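How to clean a glossy laptop screen (without buying a kit)

Posted January 9, 2021 by Noémie Boyer

I have tried the sprays. The Vellus one smells of pears and leaves the same gray haze as tap water, for a lot more money. So this is the version with no products in it, or next to none.

What you need

2 microfiber cloths, one for damp work and one for dry
Distilled water
A soft brush, if your keyboard is as crumby as mine

Steps

1. Shut the laptop down and unplug it. Sleep mode doesn't count, whatever your cousin says. A dark panel also shows grease far better than a lit one.

2. Open the lid as far as it goes comfortably and hold it by the edge. Don't force the hinge.

3. Brush the keyboard before you touch the screen. Most guides put this last, and then you wipe the panel and flick dust straight back onto it.

4. Dust the panel with the dry cloth, top to bottom, hardly pressing.

5. Dampen the other cloth. Damp means you can't wring a drop out of it. Wipe in straight lines. I've read plenty about small circles and have yet to see what they do besides leave small circles.

6. Go over it with the dry cloth right away, then leave the lid open for 10 minutes.

Checking your work

Forget holding a flashlight to it. Look at the keyboard's reflection in the switched-off panel instead. If you can read the letters backward, row by row, you can stop. Where they go soft or milky, there's still a film — go back to step 5 for that patch only.
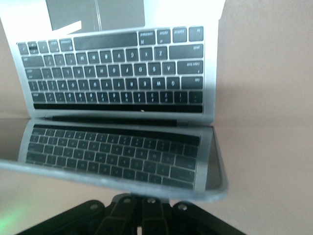 Keyboard reflected in a glossy panel, screen off. Shift, caps lock and tab are all readable in reverse.

Matte screens won't do this, so on those you're stuck with tilting and squinting.

What about alcohol?

Corentin Riviere wrote in June to say he has used it for years with no trouble. Maybe so. Coatings differ, and I'd check the maker's instructions before trying it on mine.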